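Crazing on stoneware mugs after a few months, same glaze fine on bowls

Ceramics Help > Glazes and Firing
Asked by kilnside_54, July 28, 2026
Viewed 1172 times

I make a line of mugs and small bowls in a cone 6 stoneware and fire them in an electric kiln. The liner is a commercial gloss white, dipped, one coat. The outside is a matte from the same supplier. I have used this combination since January.

The bowls are fine. The mugs come out of the kiln looking fine too, but after two or three months of use a fine network of lines shows up in the liner, mostly in the bottom third. Tea makes the lines visible. I have had 3 mugs returned by the shop that sells them for me in Breston, all with the same pattern.

Body, glaze and schedule are the same for both forms. I fire to witness cones and the cone 6 is down with the tip touching every time. The kiln is an old Zorex with a manual controller. Is this a glaze fit problem, and if so why does it only show on one form?

I would like to keep the liner if possible, as I have most of a large bucket left.

samir_clay_notes
Accepted by the asker

It is a fit problem. Delayed crazing nearly always is. The glaze contracts more than the body on cooling, so it is left in tension. If the tension is slightly below what the glaze can carry, the pot leaves the kiln intact and crazes later.

Two things push it over the limit in use. One is thermal shock. A mug gets boiling water poured into a cold bottom, and a bowl on a shop shelf or under fruit does not. The other is moisture expansion. If the body is not fully vitrified it takes up water through the bare foot and swells slightly, which adds to the tension in the glaze. Mugs go through a dishwasher more often than most bowls.

Thickness also matters. A mug is filled and poured out, and the glaze drains back and pools at the bottom of the wall. That agrees with where you see the lines. A thick layer crazes before a thin one.

Test before you change anything:

Weigh a fired, unglazed piece of the body dry. Boil it in water for two hours, leave it to soak overnight, wipe off the surface water and weigh it again. Divide the gain by the dry weight. Above 2 percent, I would treat the body as underfired for mugs, whatever the cone pack says.

Then take a new glazed mug through boiling water and ice water, several minutes in each, and repeat the cycle five times. Rub ink into the liner after each cycle and wipe it off. Do the same with a bowl, ideally one glazed to the same thickness.

If absorption is high, change the body or add a hold at peak. If absorption is low, the glaze needs lower expansion. With a bucket of commercial glaze you cannot see the recipe, but small additions of silica to a measured sample are worth trying. Start at 2 percent of dry weight and go up in steps. Expect some loss of gloss at the high end.

My own mug form has the same combination of dark matte outside and white inside, and a rounded belly. I changed to a thinner pour on the liner and the late crazing stopped. 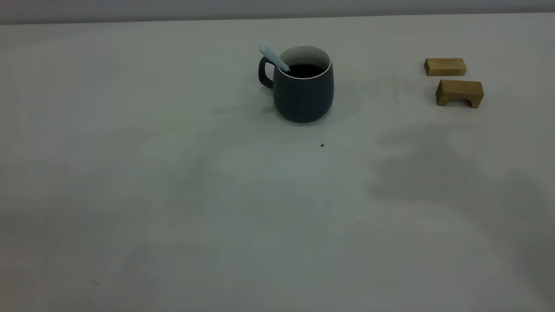 Dark gray matte exterior, white liner.

Check the outside glaze as well. Matte glazes hide crazing, and a crazed exterior lets water into the body from the other side. Ink shows it on a pale glaze. On a dark one, use a raking light and a loupe.

jetunstead pottery

Agree with most of the above. Slow cooling will not fix this, which is the advice people usually get. It stops dunting and it may delay the lines, but the mismatch is still there at room temperature.

I would also ask the supplier for the expansion figures of both products. Ours sent them the same day. The liner we had been using was too high for that clay and we dropped it.

shelf2677

Had this on one batch. Refired them and the lines went away. They came back after a few weeks, so probably not worth the power.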